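Handout 4: Working rules for handling tasks with packaged goods

Module: Robot Cell Practice
Tutor: Nuria Demissie
Revised 2/9/21

Read this before your first session in the cell. The rules apply to both arms, and to anyone standing inside the marked area, whether or not they are running the task.

1. Before you start

Sign the cell book and write down which arm you are using. Check that both emergency stops release and reset. Loïc Delorme keeps the spare key for the controller cabinet, and he will ask to see your name in the book before he hands it over.

Run the arm through its home position once with nothing in the gripper. If it makes a noise you have not heard before, stop and report it. Do not carry on to see if it clears.

2. Speed and force

For all taught moves within reach of a person, the limit is the one printed on the card by the controller. Students may lower it but may not raise it. Grip force is set per object type and is kept in the Palness settings file. If your object is not in the file, start at the lowest setting and go up one step at a time.

Thin-walled metal goods need special care. A drinks can that is full and sealed will take a firm grip, but the same can empty will dent. Treat every can as if it were empty until you have checked it by hand.

3. Orientation

Record which way up the object is at the start of each run. "Upright" in our notes means the long axis is vertical and says nothing about which end is at the top. Write "upright, label inverted" if the print is upside down as the wrist camera sees it, and note whether the object or the wrist has been turned. Several groups left this out in June, and their runs could not be compared. 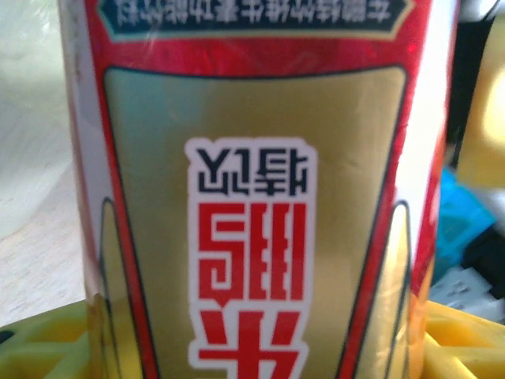 Shiny labels cause a second problem. Foil and metallic print throw back the room lights, and the bright patches move as the wrist moves. Do not tune the detector on one view only. Take views from at least three wrist angles and keep the poor ones - they are part of the record.

4. Logging

Each group completes 36 runs. A dropped object counts as a run and must be logged as such. File names follow the Sakeck pattern: group, arm, object, run number. Fuad Tsegaye will return any folder that does not follow it.

5. Leaving the cell

Open the gripper, send the arm home, press the stop and sign out. Put objects back on the shelf they came from. Faults go to Kiros Wako by email on the same day, with the run number in the subject line.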